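Felow Optical Sensing: Calibration Records for the Stala Handheld Spectrometer

README, release 5

Overview

This package contains calibration records for the Stala handheld spectrometer, a portable instrument used to measure the color and brightness of light reflected from flat samples. The records were produced by the Felow instrument laboratory and are released to support users who need to check their own units against a common reference or who wish to develop alternative correction routines.

The release consists of 1,181 calibration records taken from 20 instruments. Each record holds one raw reading, one corrected reading, and the conditions under which the measurement was made. All instruments were tested with the same set of reference tiles.
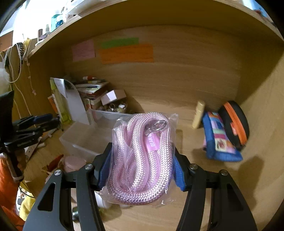
Records are stored as comma-separated text with one header line. Values are separated by commas, decimals are marked with a period, and missing values are left blank. A blank field should not be read as zero. Temperatures are given in degrees Celsius and wavelengths in nanometers.

Contents of the package

records.csv: the full set of calibration records.
tiles.csv: the certified values for each reference tile.
units.csv: the instrument list, with firmware version and lamp type.
changes.txt: the revision history.
license.txt: the terms of use.

Main fields in records.csv

unit_id: instrument code, matching the entry in units.csv.
tile_id: reference tile code.
warmup_min: time in minutes between power-on and the reading.
housing_temp: temperature reported by the sensor inside the housing.
raw_signal: detector output before any correction.
dark_signal: detector output with the shutter closed, taken immediately before the reading.
corrected: reflectance after dark subtraction and lamp correction.
flag: quality code, described below.

Measurement procedure

Instruments were placed in a Stetadeo alignment stand, which holds the measuring window flat against the tile. Operators cleaned the window and the tile before each series. A dark reading was taken first, followed by the tile reading. Where the two were separated by more than one minute, the dark reading was repeated.

Lamp correction follows the McKinnon method, in which the white tile is measured at the start and end of each series and the drift between the two is treated as linear. Users who apply a different method should begin with raw_signal and dark_signal and disregard the corrected field.

Quality codes

Code 0 indicates a reading with no known fault. Code 1 indicates a short warm-up period. Code 2 indicates that the white tile drifted beyond the permitted limit during the series. In this release, 389 records carry code 1 or code 2. They have been retained for users studying lamp behavior and should be removed before the data are used to set correction factors.
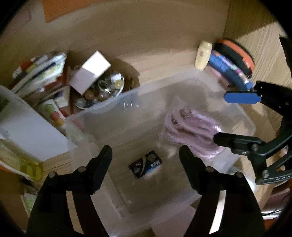

Known limitations

All tiles are matte. The records give no guidance on glossy, metallic, or fluorescent samples. Readings below 420 nanometers are noisy on units fitted with the earlier lamp type, and the lamp_type field in units.csv should be consulted before those readings are compared across instruments.

Housing temperature is measured near the battery compartment and may differ from the temperature at the detector. No correction for this difference has been applied.

Changes from the previous release

Two tile codes that had been exchanged in tiles.csv have been restored. The warmup_min field is now given in whole minutes. Records taken before the May firmware update have been marked in units.csv.

Terms of use

The data may be used and redistributed with attribution to Felow. Modified copies must be clearly labeled as such and must not carry the Felow release number. Correction reports should state the release number, the unit_id, and the line number of the affected record.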